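Packing Line Review Group
Minutes, third meeting on the Lomar arm

In attendance: Siriporn Phuthong (chair), Archana Rawat, Orathai Onsri, Yaowalak Thongsuk (minutes)
Apologies: Tassanee Paisan, at the Prornen warehouse, where the shrink wrapper is having one of its weeks

1. Previous minutes
Approved after Orathai asked that "enthusiastic discussion" be changed to "discussion." Changed.

2. The offer
Skullemach will lease us the Lomar with its gripper, setup and a service plan. Archana had read the plan all the way through and would like that recorded. Replacement finger pads are included. Travel for the technician who fits them is not. Siriporn asked whether a technician was needed to fit a pad. Skullemach's answer, by email, was that one is recommended. The group noted the word "recommended."

The lease price assumes 1000 picks a day. We told them 500 in the spring and have told them again since. Archana to tell them a third time, in writing, with the number in the subject line.

3. Trial tasks
Bottles and cardboard gave the group little to argue about. Plastic sheet took up most of the meeting. Orathai wants it kept on the task list, as it is most of what arrives from Suwannarat. Siriporn pointed out that the brochure says "flexible materials" and that she intends to hold the brochure to it. Yaowalak asked how crumpled a sheet may be before it stops counting as a flexible material and becomes a dispute. Left open.

Agreed: Skullemach gets 2 more trial sessions, same table, same materials, and no ironing things flat beforehand.

4. Training
The sales deck says an operator can be trained in 20 minutes. Orathai has asked for the name of this operator.

5. Trial page for the staff newsletter
Text approved as follows, with one comma removed.

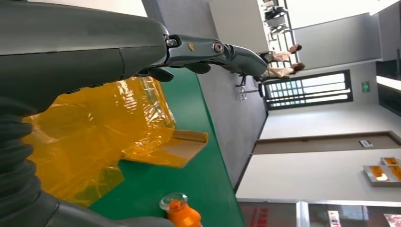

Prornen, September
The Lomar is on trial at the green table, with an orange bottle and some crumpled plastic sheet to keep it company. Stop by if you pack for a living and have opinions. Opinions go to Archana, preferably short ones.

6. Any other business
Tassanee sent a note asking whether the lease covers the shrink wrapper. It does not.

Actions
Archana: pick numbers to Skullemach; technician travel costs
Orathai: sheet samples from Suwannarat
Siriporn: brochure

Meeting closed at 4:20 p.m. Next one when Skullemach replies.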